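Packing Cut Fruit the Night Before

Cut fruit keeps well overnight if it goes into the box cold and the lid is shut properly. I do this most evenings and it takes less time than making sandwiches in the morning.

You will need a clear box with a lid that seals, a thin plastic bag, a bowl, a knife and half a lemon.

Wash the fruit and dry it with a towel. Water left on the skin ends up in the bottom of the box.

Cut apples and pears into wedges. Leave the peel on – they hold their shape better. Squeeze the lemon into a bowl of cold water, drop the wedges in for 2 minutes, then drain and pat dry.

Put the firm pieces at one end and the soft ones at the other. Don't fill to the top. If the lid has to be pushed down onto the fruit, take a piece out.

Press the lid along the long sides first, then the short ends. Chill for 30 minutes before bagging.

For the bag, lay it flat on the counter and smooth it out. Pinch the edge between thumb and finger and rub until the two layers come apart. Slide the box in short end first and fold the spare plastic underneath – no knot needed. 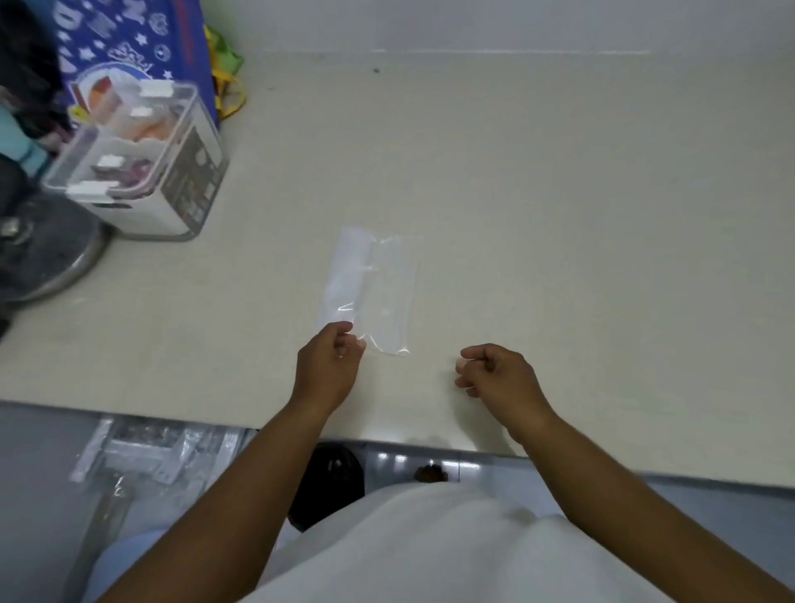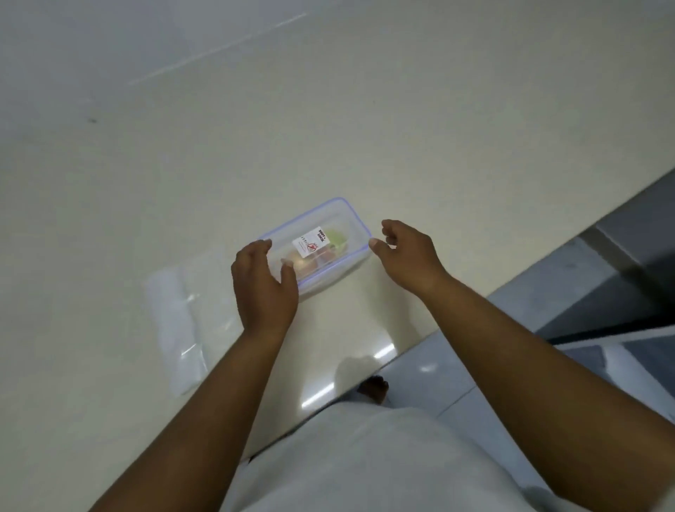
Noreen Yousafzai wrote in to say that she skips the lemon and uses a pinch of salt in the water, rinsed off afterward. Her pears stay pale until lunch, and she thinks melon should always get its own box, as everything packed next to it tastes of melon by noon.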